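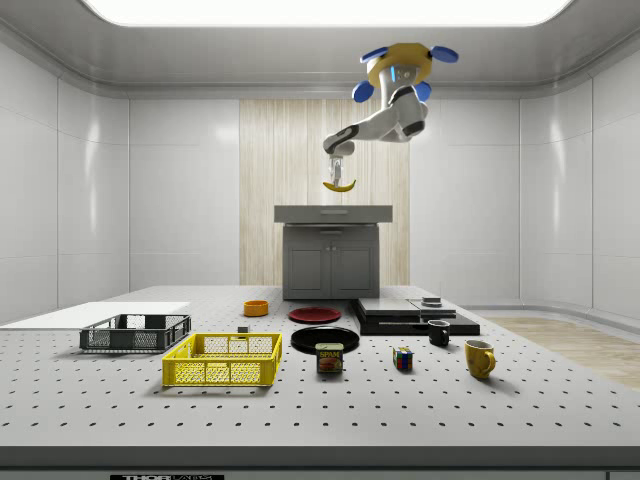 4.2 Compare two grippers in the Larkine simulator

1. Load the arm with the parallel gripper and set the force limit to 300.
2. Run the banana pick, then save the log.
3. Change the gripper and repeat with the same object list.

Caution: pause the simulation before you change the gripper — the controller keeps the old settings. 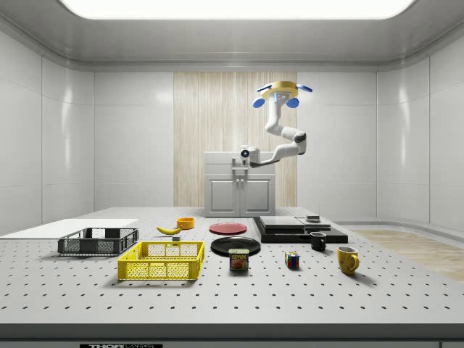 Can I use a different force limit for the second gripper?
You can, but then the two logs should not be compared.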